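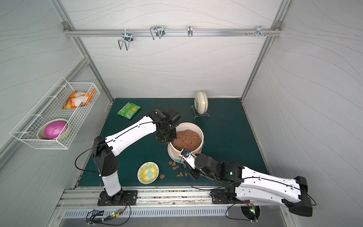

A participant from last year's sessions wrote to us that the bowls and packets had been easy enough to place, but that deciding where a scrubbing brush belongs took her far longer than she would have expected.

Call for participants: putting away small household items

Lulell invites adults living in or near Bundau to take part in a study of how people tidy a small work surface. Sessions are held in the Christodoulou Room at Plinine House, a building dating from 1895, and each lasts two hours.

Participants are asked to clear and rearrange a square green tabletop holding ordinary things from a kitchen or utility room. A plate may be kept upright in its wire stand, snack packets may go into the wire basket on the wall, and a bucket may stay where it is or be moved to one side. There is no correct arrangement. We wish to learn which items are dealt with first, which are grouped together and which are left until last.

We have 87 places. Applicants should:
- be aged 18 or over
- be able to stand or sit at a table for the length of the session
- not have attended a previous Lulell tidying session in Bundau

Experience of housekeeping or catering work is welcome but not required. Seating is provided on request, and the room has step-free access from the car park.

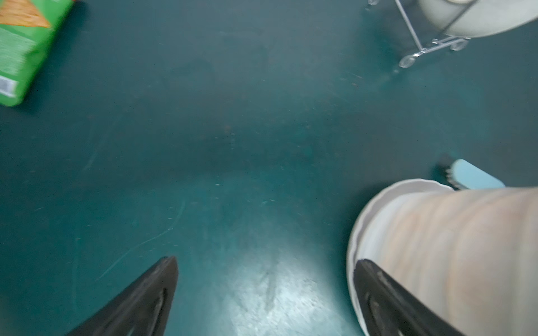 May participants bring their own cleaning things? All brushes and cloths are supplied, and we ask that personal items are left in the lockers by the entrance.

Each participant completes a short written form afterwards, recording any item that proved awkward to place - size, shape and uncertainty about its use are all of interest. Forms are limited to 300 words. Travel costs within Bundau are repaid on production of a receipt.

Applications should be made in writing to the Studies Office, Plinine House, Bundau, stating any access needs. Sessions begin in September, and successful applicants will be told their session time by letter.

Last updated: 15th April

This website uses cookies to improve your visit. Accept all | Manage settings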